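Housekeeping and Hospitality, Evening Course
Handout for Session 4: Looking After Floors
Tutor: Raphaël Jacquet

Welcome back, everyone, and thank you for the lovely long list of questions you left on Edura after last week. I have tried to work most of them in. If yours is missing, do catch me at the break and we'll talk it over with a cup of tea.

We begin with the thing I go on about most, I'm afraid, and that is the order of work. Dry soil comes up first, always. Sweep or vacuum before a drop of water goes down, because grit that gets wet turns into a thin grey paste, and you will spend the rest of the morning pushing it from one corner to another. Start at the point furthest from the door and come back towards it, so that you finish on your way out (I have boxed myself in behind a reception desk more than once, and it's a long wait!).

Next, water. Most beginners use far too much of it. A mop head should be damp enough to leave a light sheen that dries within a few minutes. On sealed wood I would go drier still, and on unsealed wood I would leave the bucket in the cupboard altogether.
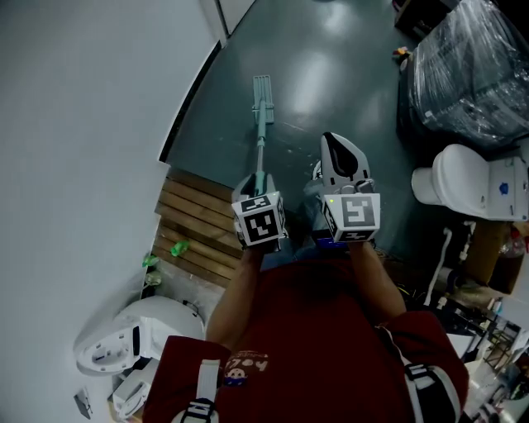

Change the water when you can no longer see the bottom of the bucket. In a long corridor that may be sooner than you'd like, but there is no way round it. Measure the cleaner with the cap or the jug – guessing nearly always means a sticky floor, and a sticky floor holds on to dirt.

A word about your backs. Set the handle so that the top comes somewhere between your chin and your nose, keep your hands well apart on it, and move your feet instead of twisting at the waist. Swap your leading hand now and then. It feels clumsy for a week or so and then you stop noticing.

For next time, please read the section on stone and tile in the Collet booklet, and draw a simple plan of one room at home with your route marked on it. Rough pencil is fine. The written exercise is worth 16 marks out of the 100 for this unit, and you can hand it in on paper or through Edura, whichever you find easier.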